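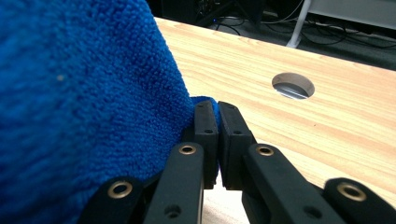
*Royal blue, thick, and the subject of a surprising number of emails.*

**Votwood, 12/01/2022** – The Stenine building has settled its towel question. From this week, the shared blue towels on the second floor will be folded into a thick rectangle, ending a dispute that began in October, when a tenant rolled one and another tenant unrolled it.

Jasper Van den Broek, who runs the front desk, put the matter to a vote after receiving 14 messages on the subject, 2 of them in verse. Folding won with 56 votes. Rolling took 20, and its supporters have asked for a recount. 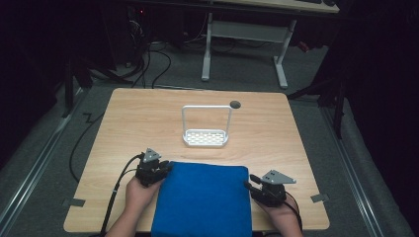 The new rules fit on one sheet of paper, taped inside the supply closet door. Towels get folded at a table, never on a knee or against the wall. A white plastic basket with a tall handle, like the one on the wooden table, is considered the right size for small items, though the rules are silent on whether a towel counts as small. Goossens, the firm that handles the building's laundry, said it would collect them in any shape. 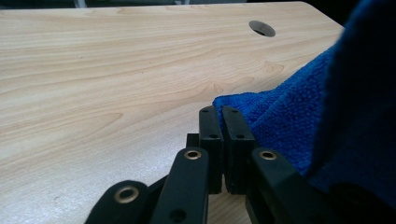

*A blue towel on the tabletop, right of the cable hole.*

Dish cloths are next on the agenda. Van den Broek said he hopes to keep that one to a single meeting – he has already booked the room for three.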